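Kandska demonstration days: frequently asked questions

Last updated May 3, 2023

I get more or less the same emails every time I open up new sign-up slots, so I've put my answers in one place. If yours isn't covered, write to me through the contact form and I'll get back to you (usually in the evening, once the arm is switched off).

What is Kandska, in short?

It's a small project where people steer a robot arm through simple tabletop jobs and we save every run. The runs then go into a learning system that tries to do the same jobs by itself. We started in January with one table and we still have one table.

Do I need to know anything about robots?

Nope! If you can pick up a mug you'll be fine. Your first few runs will be clumsy and I keep those out of the training set anyway, so please don't sweat them.

How many examples do you have so far?

The block-and-basket set has 880 saved runs, and 289 of those have been checked and labeled. Labeling is the slow bit – I watch each one from start to finish before it gets a tag.

How long is a session?

Nearly 135 minutes with the breaks. You can leave early, just finish the run you're on so I don't end up with half a file.

What software do you use?

Recording goes through Lullora, which stores the arm's positions next to the video. For sorting and tagging I use Isik, a little tool I wrote myself. It's ugly and I love it.

Can I throw out a run I messed up?

Please don't. Press the yellow key and it gets marked as a miss. Dropped it, grabbed air, bumped the basket, all of that is useful to me later on. The only runs I delete are the ones where the recording itself broke.

Do I have to put things back in the same spot each time?

No, and I'd much prefer you didn't! If the ball always starts in one place, the system learns the place and never bothers looking for the ball. Move things a hand's width or so between runs, and turn the basket now and then too.
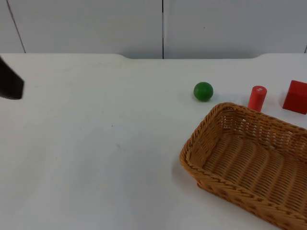
Category: Objects and table setup

Which objects will I be working with?

Simple shapes for the most part. A green ball, a red cylinder and a red cube can all be out together with the wicker basket, and the two red ones are a good test of whether the system is going by shape or only by color. I'd start with the cube if you're new. The ball likes to roll.

Does the basket have to sit straight on the table?

Any angle is fine. It can be set diagonally, and it's okay if it hides part of an object from the camera. Just make sure it's empty before you press record.

Can I bring my own objects?

Yes, if they're lighter than an apple and you don't mind a scratch or two. Send me a note first so I can add them to the Sjöberg list, our name for the sheet of approved items. New ones take 2 days to get added.

Can I have a copy of my runs?

Sure, ask at the end of your session and bring a drive. The video files are big!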